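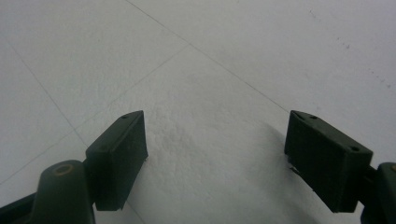 Hilari Floor Tile, Pale Gray
by Faminard
Item 427

In stock at the Hutapea warehouse
Sold by the full box only

Hilari is a plain floor tile in a pale white-gray. It is made for kitchens, hallways, laundry rooms and other indoor floors that get walked on all day. The color is quiet and goes with white or dark cabinets. In a room with little daylight it helps keep the floor from looking heavy.

The tile can be laid on concrete or on cement board. It can also go over an old tile floor if the old floor is sound, flat and clean. Do not lay it directly on floorboards. It is rated for floors and walls indoors. It is not rated for outdoor use, pool surrounds or shower floors.

Details

Color: pale gray
Use: indoor floors and walls
Underfloor heating: yes, water or electric
Tiles per box: 6
Boxes per pallet: see freight note
Sealing: not needed for the tile; follow the grout maker's directions for the joints

Color and batches

Each box has a batch code on the short end. Shades can differ a little from one batch to the next, so order everything for one room at the same time and check the codes before you open the boxes. Mix tiles from several boxes as you lay them. We can't match a batch once it has sold out. Most customers add one extra box to cover cuts and later repairs.

Laying

Use a flexible tile adhesive and a notched trowel. Dry lay the first two rows from the center of the room so you don't end up with thin strips along the walls. Leave a gap at the walls and cover it with baseboard. Stay off the floor until the adhesive has set for the time printed on the bag, then grout.

We stock Skostex grout in three shades that suit this tile. Light Gray hides the joints best. White looks clean at first but shows dirt in a hallway. Charcoal gives a strong grid, and any uneven joint will show.

Cleaning

Sweep or vacuum first, then mop with warm water and a mild floor cleaner. Rinse with clean water if the floor dries with a film on it. Don't use wax or oil soap. For grout haze on a new floor, use a haze remover and follow the label.

Freight and returns

Orders up to 117 boxes ship from Hutapea on our own truck. Larger orders go by outside freight and are quoted separately. Orders over 500 boxes need a deposit. Unopened boxes can be returned within six weeks with the receipt. Cut or laid tiles can't be returned, so check for chips and shade before you start.

Also in this range

Hilari Baseboard Tile, Pale Gray
Hilari Stair Edge, Pale Gray
Skostex Grout, Light Gray
Sample tile, one per customer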